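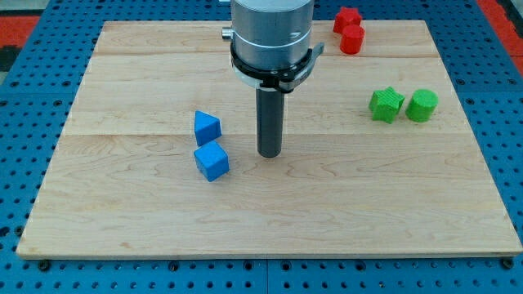 Trosora 木工用語対訳集（日本語・英語）
README

概要

Trosoraは、家具づくりと木材の手入れに関する言葉を、日本語と英語で並べたテキストデータです。工房で先輩が口で言う言葉と、教科書に書いてある言葉は、同じものを指していても形が違うことが多いです。私は日本に来てから木工を習いましたので、そのたびにノートに書きました。そのノートを整理したものが、このデータの始まりです。

作成と管理はYaw Owusuがしています。日本語は私の母語ではありません。説明文に不自然なところがありましたら、遠慮なく直してください。意味の間違いだけでなく、助詞の間違いの指摘も歓迎します。

収録している内容

対象は、板の準備から仕上げまでの作業で使う言葉です。木取り、はぎ合わせ、かんながけ、ほぞ、面取り、塗装、保管という順に、七つの章に分けてあります。建築の大工仕事の言葉は、家具と共通するものだけを入れました。彫刻と漆の言葉は、私の知識が足りないので入れていません。

樹種の名前は別のファイルにしました。樹種名は、和名、英語の一般名、学名の三つがきれいに対応しないからです。たとえば「メープル」と「カエデ」は、植物の分類では同じ属の中の話ですが、材木屋さんでは北米から来た材をメープルと呼び、国産の材をカエデまたはイタヤと呼ぶことが多いです。英語に直すとどちらも maple になりますので、備考の欄に区別を書きました。

ファイルの構成

terms.tsv　用語の本体です。
species.tsv　樹種名の表です。
examples.tsv　用例の文です。terms.tsv の番号で結びつきます。
variants.tsv　地方や工房による言い方の違いです。
CHANGES.txt　変更の記録です。

文字コードはすべてUTF-8、区切りはタブ、改行はLFです。表計算ソフトで開いて保存すると、番号の前のゼロが消えることがあります。編集するときはテキストエディタを使ってください。

terms.tsv の列

id　四けたの番号です。削除した番号は再び使いません。
ja　見出し語です。漢字とかなの書き方は、原則として教科書の形に合わせました。
yomi　読みです。ひらがなで書きます。
en　英語の訳語です。二つ以上あるときは、セミコロンで区切ります。
chapter　章の名前です。
level　やさしい言葉は1、工房でしか聞かない言葉は3です。その間は2です。
note　備考です。空の場合もあります。

記入の例

0112　はぎ合わせ　はぎあわせ　edge jointing; panel glue-up　はぎ合わせ　1　板の幅を広くするために、板の側面どうしを接着すること。
0118　すかしはぎ　すかしはぎ　sprung joint　はぎ合わせ　3　中央にわずかなすき間を作っておき、締め具で寄せる。工房によって呼び名が違う。
0240　逆目　さかめ　against the grain; tear-out　かんながけ　1　方向を言うときと、表面の荒れを言うときがある。
0243　木端　こば　edge　かんながけ　1　木口（こぐち）と混同しないこと。

「逆目」のような言葉は、訳すのに一番苦労しました。日本語では「逆目に削る」とも「逆目が出た」とも言います。英語では、前の場合は against the grain、後の場合は tear-out で、別の言葉になります。一つの見出しに両方を入れるか、二つの見出しに分けるか迷いましたが、日本語から引く人のために一つの見出しにしました。用例のファイルではそれぞれの文を分けてあります。

「木表」と「木裏」も同じように難しいです。英語では bark side と heart side が近いですが、どちらの側に反るかという話と一緒に教わることが多いので、備考を長めに書いてあります。

言葉の集め方

一番目の出所は、私のノートです。二番目は、Moltthorpe木工教室の受講生から集めた質問票です。質問票では「意味がわからなかった言葉」と「英語でどう言うか知りたい言葉」を自由に書いてもらいました。回答は30人分あります。名前と年齢は聞いていません。

三番目は、Orakzai材木店の店頭での聞き取りです。店の方に許可をいただいて、お客さんとの会話ではなく、店の方に私が直接たずねた言葉だけを記録しました。値段に関する言葉は店の希望により外しました。

市販の辞書や教科書からは、文を写していません。見出し語の表記を決めるときに参考にしただけです。用例の文は全部、私か協力者が自分で書いたものです。

確認の方法

各項目は、日本語を母語とする人と英語を母語とする人の2名が読みました。二人の意見が合わない項目は、備考に「要検討」と書いて残しています。現在の版では49項目が要検討です。そのほとんどがかんながけの章と塗装の章にあります。

塗装の章に要検討が多い理由は、材料の名前が時代と国によって変わるからだと思います。「ニス」という言葉を varnish と訳すことは簡単ですが、実際に学校の工作で使う水性のニスは、英語の木工の本で varnish と呼んでいるものとかなり違います。このような項目は、訳語を急いで一つに決めないことにしました。

わかっている問題点

・東日本の工房の言い方に偏っています。関西の言い方は variants.tsv に少しあるだけです。
・イギリスの英語とアメリカの英語の区別が不十分です。cramp と clamp のように、両方を書いた項目もありますが、まだ半分にも届きません。
・音声はありません。アクセントの情報もありません。
・長さの単位で、尺と寸を使う用例にはミリメートルを併記しましたが、端数の処理がそろっていません。
・level の数字は私の感覚で付けたものです。教育の目的で順番を決めるときは、自分で見直してください。

使い方の例

教室では、章ごとに印刷して壁に貼っている方がいます。翻訳の仕事に使う場合は、en の列だけを見ないで、note も一緒に読むようにお願いします。単語帳のアプリZorineに入れる場合は、ja、yomi、en の三列だけを残して、見出しの行を消すと読み込めます。備考の中にかっこが多いと表示がくずれるという報告がありましたので、note は入れないほうが安全です。

修正の送り方

修正の提案は、項目の番号、今の内容、直したい内容、理由の順に書いてください。理由は一行で十分です。新しい言葉を追加したい場合は、その言葉をどこで聞いたかも書いてください。「昔から言う」という説明だけでも受け付けますが、variants.tsv に入る可能性が高いです。

返事には時間がかかることがあります。9月は教室の作品展の準備があるので、特に遅くなります。

利用条件

出典として「Trosora 木工用語対訳集」と書いていただければ、複製、変更、配布は自由です。商用でも使えます。変更した版を配布するときは、元の版と違うことがわかるように、名前か版の番号を変えてください。訳語の正しさについては努力していますが、保証はできません。特に、機械の安全に関する表示や取扱説明書に使うときは、必ず専門の方の確認を受けてください。

次の版の予定

締め具と接着剤の言葉を増やします。species.tsv には、広葉樹の市場での呼び名を追加する予定です。木の手入れの章で「油」と「オイル」を分けるかどうかは、まだ決めていません。意見がある方は、項目0507のところに書いてください。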